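Participants wanted: coming off sleeping tablets, slowly

The Havero Sleep Clinic in Bendine is looking for adults who have taken a prescribed sleeping tablet most nights for at least 3 months and would like to stop, or at least stop lying about it to the pharmacist.

The Kiler Study compares two tapering schedules over 10 weeks from August. One is slow. The other is slower. Please don't change your dose to get a head start – we will ask, and your GP will tell us anyway.

You'll need to be over 18, have your own doctor's okay, and be willing to fill in a sleep diary every morning, including the mornings you'd like to throw it at someone. Shift workers are welcome. Anyone pregnant, or being treated for epilepsy, unfortunately can't take part.
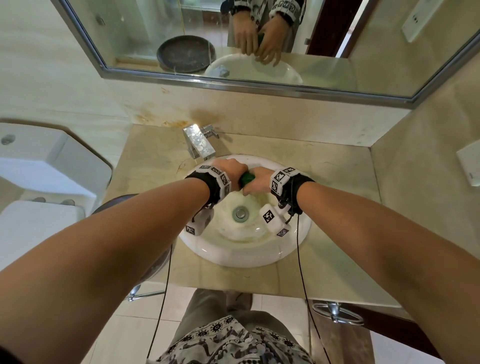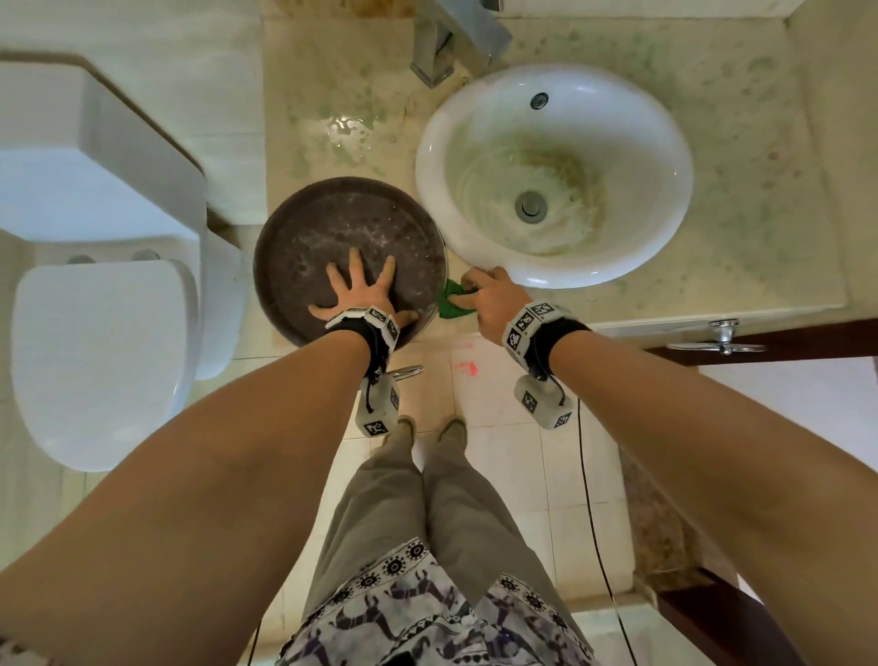
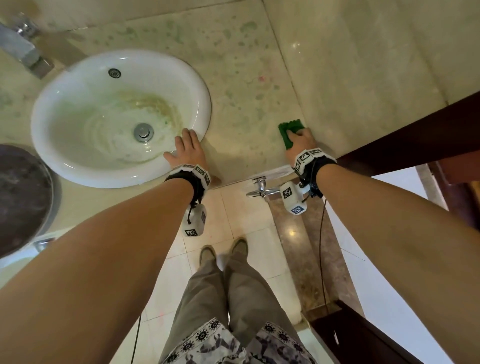 Diary entries should cover what you did in the two hours before bed, however dull. Working over the bathroom counter with a green sponge is a perfectly good entry, and so is three episodes of something you didn't enjoy. Put down the time you stopped, and any coffee, wine or arguments.

Participants receive $601 in travel and time costs, paid at the final visit. Ring the Michailidis Building front desk and ask for the Kiler Study. Mornings are best, when we're awake too.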